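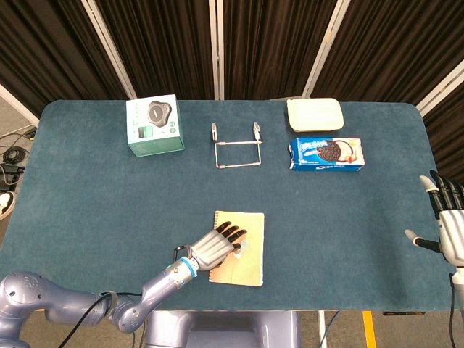
Naa Ametepe thinks the felt is the problem and wants it off the table before we sort anything else. She says the boxes drag on it and every crumb stays in. I'm not convinced. We had bare tops at Meltton until February and people complained about the noise instead.

October 10, 2019. Packing trial, small goods. Out today: the mint-green product box, the wire stand, the cream plastic container, the blue Oreo box.

Idea from Ewan is that the cream one takes the loose bits and the cartons go beside it. Fine on paper. It looks shallow to me, and I doubt the stand goes in with those two prongs up. Kobina says lay it on its side. Measure first, please – inside, not the rim.

Cookies: I still don't see what a food box tells us about packing electronics. Ionuț says light carton, different print, good contrast with the green one. Maybe. I'd want 30 tries with each before anyone writes "easier" in the summary again. Last time it was 27 and three got lost.

Felt stays for now. Brush it down between runs. Ask Laitinen what a plain mat costs.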